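3.2 Enrollment and incentive design

Employees at the Kusta and Bakos sites were eligible if they had been covered by the employer plan for at least 9 months and had no preventive visit on record in the prior plan year. Assignment was by work unit. Units in the first arm received the standard benefits notice; units in the second received the same notice plus a premium credit, posted after the visit claim had cleared. The credit was set at 60 dollars per pay period and ran for 4 pay periods.

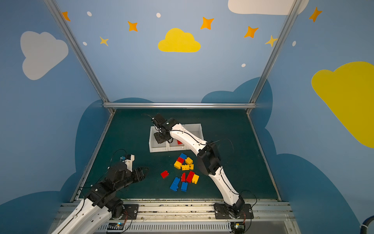

Spouses on the plan could complete a visit but did not earn a separate credit. This follows the rule used by Simon and Zabala in their earlier work on family tiers, and it keeps the unit of analysis at the subscriber. Claims were matched on the billing code for the visit itself — lab claims alone did not count. Where a visit was billed first as a problem visit and later corrected, we used the corrected claim.

Figure 3. Share of subscribers with a completed preventive visit, by arm and pay period. Bars show 95% intervals clustered by work unit.

As Figure 3 shows, the two arms separate after the second pay period. By the close of the window, 81 percent of subscribers in the credit arm had a cleared visit claim. The gap is widest among subscribers on the high-deductible option, although their visits carried no cost share in either arm.

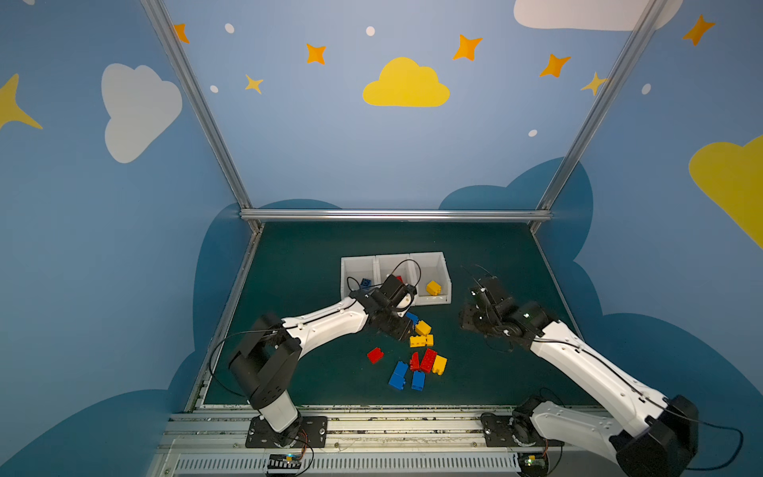 Plaria, June

Site note, I. Dobos and R. Yule. Benefits staff at both sites reported that most calls concerned the timing of the credit. Several callers had been billed for lab work ordered outside the preventive schedule and asked whether the visit still qualified. It did. The notice was not reworded during the study.

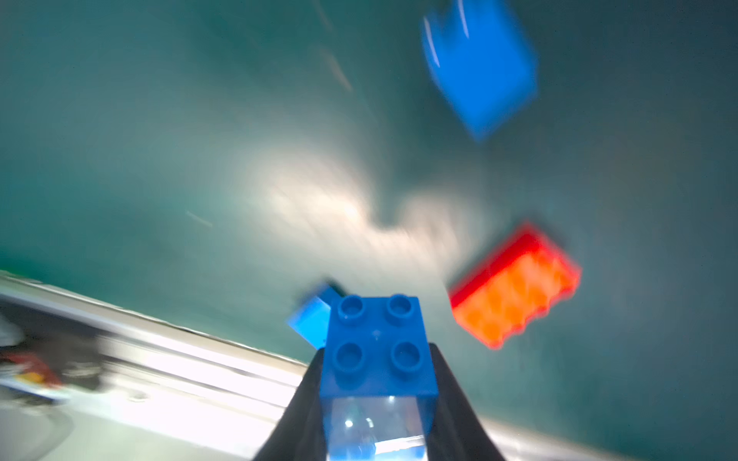

Two limits apply to these results. Claims lag differed between the sites, and visits paid in cash do not appear in the Zivow claims extract. We reran the main model with a longer run-out period, and the estimates kept their sign and order. Section 3.3 reports the models by coverage tier.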